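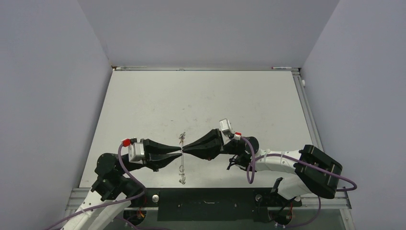 Flistenow Dual-Arm Planner

Motion planning and control software for two small arms sharing one table. Sold by Grolari.

Flistenow plans both arms as a single system. When the grippers have to meet over a small part, the planner checks finger against finger as well as link against link, and slows both arms together if the gap closes below the limit you set. Cable loops can be entered as keep-out volumes attached to any link.

Transparent parts

Clear plastic and glass give poor depth readings. The perception module works from edges and reflections in the color image and reports a pose with a confidence value. Below your threshold, the arms hold position and the job waits for an operator.

What you get

Planner and controller, 2 workstation seats
Perception module for fixed cameras
Cell editor for walls, rails and table surface
Log viewer with step-by-step replay
Drivers for Morell and Nogueira servo grippers

Requirements

64-bit Linux computer with a wired connection to both arms
One fixed camera with a view of the whole table
Joint position feedback from every motor
Calibration target (not included)

Settings

Minimum finger gap: set per job, in millimeters
Replanning interval: 30 or 40 milliseconds
Log length: 3000 steps per run, older steps are overwritten

Licensing

Each license covers one cell and is tied to the controller computer. Moving it to another computer requires a release code from the account page. Updates are included through May. Arms, grippers and cameras are sold separately.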